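Grants > Clothing and Reuse > Progress Reports

Terkari Repair and Reuse Project
Progress report to the Hustus Fund
2022-08-27

This report covers the period since our last update in May. Spending is within the budget you approved, and we are not asking for any changes to the grant.

Intake

We set a target of 100 garments accepted for repair by the end of the period and reached it. Coats and jackets made up the largest share, followed by work pants. Of the 100, 72 have been finished and handed back or passed to the Abbasi Street clothing room. The others are still on the rack – most need a zipper or lining we don't keep in stock.

Leather has been slower than we planned. The first needles we bought were too light for doubled seams, and we lost two sessions to broken ones. We have switched to a heavier needle and a longer stitch. Cuffs and elbows are now going through without trouble, but collars still have to be done by hand.
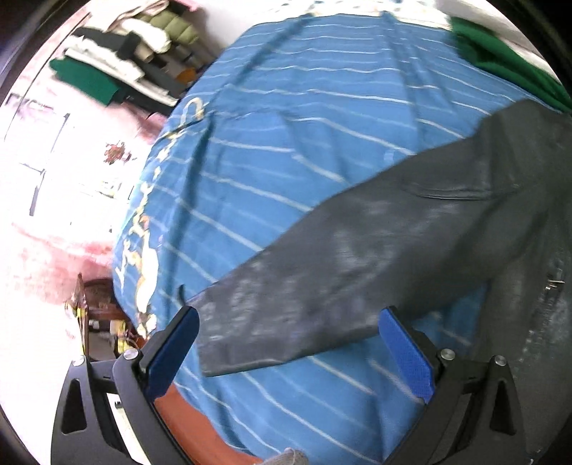
Black leather jacket with metal zipper, laid out on a striped sheet.

Training

Three evening courses have been held at the Clatus building. The first two covered hems, buttons and patches. The third was on zippers and filled up in a day, so we plan to run it again. Attendance dropped off in the last week of each course, and people told us that six weeks was too long. The next one will run for four.

Equipment

The second-hand walking foot machine was delivered in May and needed a new belt, which came out of the maintenance line. The steam press has not been ordered. The supplier's quote expired and the new one is $60 higher – still inside the equipment line, but we would like your approval before going ahead.

Next period

We will clear the waiting rack first and hold back new leather items until that is done. Shorter courses start once the room booking is confirmed. Receipts and the intake log are attached separately.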